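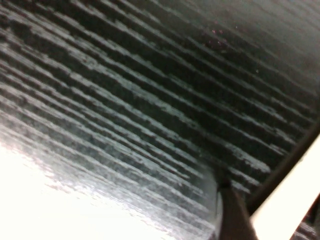

Rosaire Lachance has spent much of his career studying agreements that governments sign and then quarrel over. His latest work for the Varnthorpe Institute concerns transit fees, the charges that a state collects when another country's electricity or gas crosses its territory. The sums are often modest. The disputes, in his view, are not.

"A transit fee is a political document with a price attached," Mr. Lachance said in an interview at the Institute on 24/03/2022. "Two ministers can agree on the number in an afternoon and spend the next ten years arguing over what it was meant to cover."

His study reviewed almost 300 transit clauses in bilateral and regional treaties. In more than 100 of them, he found no working procedure for changing the fee when conditions changed. A government that wished to reopen the matter had to threaten withdrawal from the whole treaty.

"That is a very large stick for a very small problem," he said. "Once a minister has made the threat in public, it is difficult to go home with a minor adjustment."

Asked whether smaller states use such clauses to gain influence over larger neighbors, Mr. Lachance was cautious. A transit country does hold a strong position on paper, he said, but it usually depends on the same line for its own supply. Closing the line hurts both sides, and the larger party can often wait longer.

He was more critical of the larger parties than the Institute's earlier papers have been. Several of them, he said, treat transit states as landlords to be paid and forgotten – until a new route is proposed. "Then they are surprised to find that the landlord has opinions about it."

Mr. Lachance does not favor a single international tribunal for these cases. Governments would be slow to accept its rulings, he said, and the member states would spend years deciding where it should sit. He would prefer a short standard clause, reviewed every four years, with a neutral technical panel to propose the fee. Either side could reject the proposal, but it would have to give its reasons in writing.

On sanctions, he declined to offer a forecast. He noted only that most of the treaties he read were drafted in calmer times and say little about what happens to payments when a bank can no longer process them. "The drafters assumed that money would always find its way across a border," he said. "I would not make that assumption today."

The full study will be presented to members in September. Mr. Lachance expects objections, chiefly from the legal side. He has already received several pages of them and is revising the second chapter – the one on termination – in response.

Contact the Varnthorpe Institute | © Varnthorpe Institute. All rights reserved. | Back to top

This website uses cookies to improve your visit. By continuing to browse, you agree to our use of cookies. Accept | Learn more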